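Reparar o tirar: una queja con factura

Por Indrek Avotiņš
Sep 16, 2021
Última actualización: hoy, 15:40
Tiempo de lectura: 3 minutos

El presupuesto llegó por correo. 176 euros por arreglar un ordenador de sobremesa que compré de segunda mano y que para lo mío – facturas, textos, alguna película – va sobrado. Abajo, en letra pequeña: «recomendamos valorar la adquisición de un equipo nuevo». Ya. Cómo no.

Llevo dándole vueltas desde entonces. No al ordenador, a la frase. Valorar la adquisición. La misma que me soltaron con la lavadora en abril, casi palabra por palabra, y con la cafetera Dolline de mi madre. Una cafetera con una junta gastada. La junta vale 2 euros y no la venden suelta. Venden el cabezal entero, que cuesta casi lo que otra cafetera.

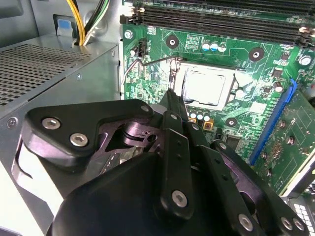
La placa verde, dentro de la caja abierta de un ordenador de sobremesa.

Y el sobremesa es el caso bueno, ojo. El paraíso. Una caja que se abre, piezas que salen, piezas que entran. Con los portátiles ya ni eso – memoria soldada, batería pegada, tornillos que piden un destornillador que no está en ninguna ferretería de mi barrio. Alguien decidió eso en una reunión. Alguien dijo que así quedaba más fino, y los demás asintieron.

Me dirán que la gente no quiere reparar. Mentira, o media mentira. La gente no quiere pagar 176 euros por un «ya veremos». No quiere esperar 15 días a que contesten de un servicio técnico que en la web de Harkico se llama Atención Premium y al teléfono se llama musiquita. Yo esperé los 15 días. Me mandaron una encuesta de satisfación antes que la respuesta.

Mi padre arreglaba radios en la mesa de la cocina. No era técnico, era cartero. Tenía el esquema pegado por dentro de la tapa, porque venía así de fábrica, el dibujo del circuito para quien supiera leerlo. Se daba por hecho que alguien iba a abrir aquello. Hoy dentro hay una pegatina que avisa de que pierdes la garantía.
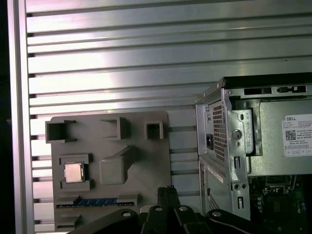

Maqueta de placa base impresa en 3D, gris, delante de un panel de aluminio.

Que conste que no tengo nostalgia de las radios. Sonaban fatal. Lo que echo de menos es el dibujo en la tapa. Cuesta céntimos y cambia la relación con el trasto, pasas de inquilino a dueño.

Y luego está la escuela. En mi instituto había taller de tecnología, soldábamos mal, nos quemábamos los dedos, salíamos sabiendo lo que era un fusible. Mi sobrina, lista como ella sola, ha hecho tres presentaciones sobre economía circular y no ha abierto un enchufe en su vida. Muy bonitas las presentaciones, eso sí. Con flechas verdes.

No es culpa suya. Ni de los profesores, que bastante tienen. Pero si formamos consumidores que saben decir «sostenible» en dos idiomas y no saben cambiar una pila de botón, luego que no nos extrañe el contenedor lleno. 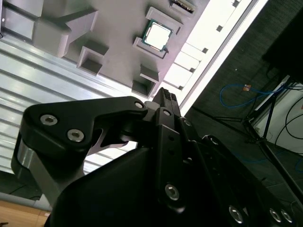 Lo que pido, que no es tanto

Piezas sueltas. A la venta, con precio visible y sin tener que demostrar que eres un taller autorizado. El manual en abierto. Y que el presupuesto diga qué se ha roto – mi factura ponía «incidencia en placa», que es como ir al médico y que te diagnostiquen «cuerpo».

En la tienda de Brunet, la de la esquina del mercado, todavía te lo enseñan. Sacan la pieza, la ponen en el mostrador, te dicen esto es lo que falla y esto es lo que te cobro. A veces sale caro igual. Pues se paga o no se paga, pero sabes qué estás decidiendo.

Al final les llevé el ordenador a ellos. Me lo dan el martes, o eso dicen. Lo de la cafetera sigue pendiente, si alguien tiene una junta de Dolline que escriba, porfavor, que mi madre está tomando soluble.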